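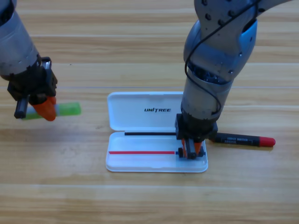

Pens, case, table. The Clarkach desk kit.

About us

Tikholm is a small stationery and desk-sorting firm. We make up pencil cases and pen sets for schools, offices and anyone who has a drawer they'd rather not open. Started at a kitchen table in Fosley, moved to the unit on Mahasneh Lane when the kitchen got its table back.

What we do, the short version: we choose the pens, we try the pens, we put them in a case, we send you the case. Longer version below. Sorry it's a bit of a jumble, page is being redone in January.

The cases

Hard ones mostly. We did soft zip pouches to begin with and people liked them but the nibs suffered. A hard case with a lid that opens right up is easier to pack and much easier for a child to put away at the end of a lesson. Shallow tray, so things lie flat and you can see what you've got. Deep cases turn into a pile, everybody knows the pile.

We don't mind where the case comes from. Plenty of customers send us their own, a plain one or one with a company name on the lid, and we fill it. Same price for packing either way.

The pens

Markers are the bulk of it. Black, green, red, blue, then whatever the school asks for. We go by the teacher's list if there is one. If there isnt we ask what gets written on (whiteboard? sugar paper? plastic crates?) because it makes a big difference and the wrong marker on the wrong board is a miserable afternoon with a cloth.

Caps on before anything goes in. Fat ones first, thin ones in the gap that's left. Two of the same colour never go side by side if we can help it, a thing from the early days, no real reason, we've just kept on.

Refills: yes. Send the case back or just tell us what's run out.
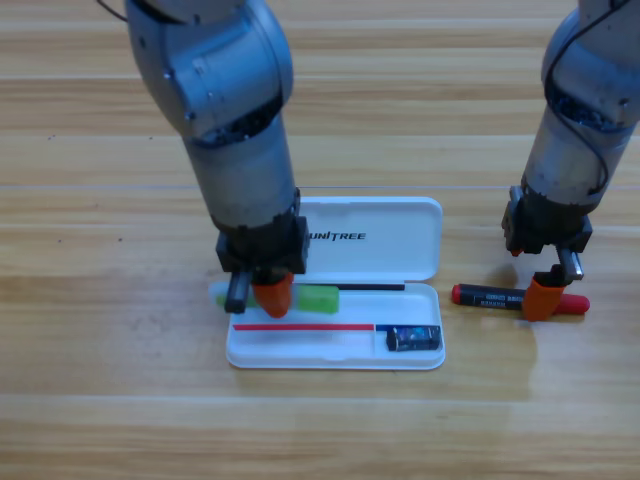
My only grumble is that the fat highlighters still won't sit flat next to the rulers, and the children give up and leave the lid open. Otherwise the best sorted our art cupboard has been in years. That came from a primary school in Fosley and it's fair. The ruler now goes at the back and the fat pens get the front to themselves. New layout is in all the school sets, if you have an old one and want it changed over, post it to us, no charge.

Who buys them

Schools, a couple of libraries, small offices. 1856 cases packed last year, 733 of them for the Clarkach schools order, which was the biggest single job we've had and took over every flat surface in the building. Tables, floor, the top of the fridge.

We also do the odd one-off. Birthday sets, leaving presents, a replacement for a case that went under a bus. Just ask.

Getting in touch

Email is best. Phone is fine in the mornings, after lunch we are packing and wont hear it. Visitors welcome at the unit but let us know first, parking is for one car and it's usualy ours. Bring your case along if you want it sorted while you wait.

Page last updated November 13, 2023

Related pages
School sets and price list
Send us your own case
Which marker for which board?
Refills and returns
How to find the Mahasneh Lane unit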